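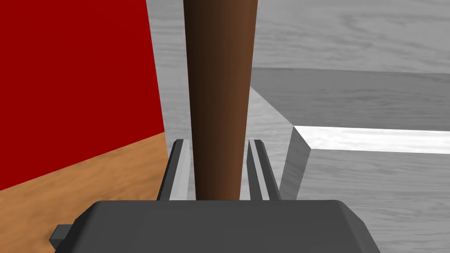 *A brown rod between two gripper fingers, computer render.*

Kundar is a two-player card battler for phones and tablets, and its matches are decided mostly by how each side handles the discard pile. Studio Skiserside has built the whole game on one rule: a played card goes to the bottom of your opponent's deck. Your strongest unit is available to you once. After that it belongs to the other player.

The rule changes deck construction considerably. The launch set contains 134 cards, and a legal deck uses 48 of them. In most games of this type, a deck is filled with the most efficient cards at each cost. Do that in Kundar and you will be facing those same cards by the middle of the match. Lead designer Catalina Fuentealba calls the alternative "loading": pairing efficient units with cards that carry a cost only the second owner pays.

"Players come in with an aggressive list and lose to their own deck," Fuentealba says. "By the third or fourth match they start reading the lower half of the card."

The lower half is where the second-owner text sits. Aidoo, a common unit in the river faction, enters with high attack for the first player and locks a lane for the second. Simasura does the reverse. It is weak on first play and draws two cards for whoever plays it next, so it tends to stay in hand until both decks are nearly exhausted.

Turns run on a shared timer. Each player starts with 100 seconds and regains a small amount per card played, which favours short turns and penalizes long calculation late in the match. A typical ranked game ends well before either clock empties.

Netcode is handled with deterministic lockstep. Only inputs are sent, and both devices simulate the result. Graciela Espinoza, who wrote the networking layer, set a ceiling of 80 milliseconds for input confirmation on a home connection. Above that, the client delays animations to cover the gap. On mobile data the delay is noticeable during lane swaps and otherwise hard to detect.

Monetization is limited to card backs and boards. All cards unlock through play, in a fixed order, which means new accounts are matched only against others at the same unlock tier. The colour coding for factions can be changed in the accessibility menu. A draft mode is scheduled for December.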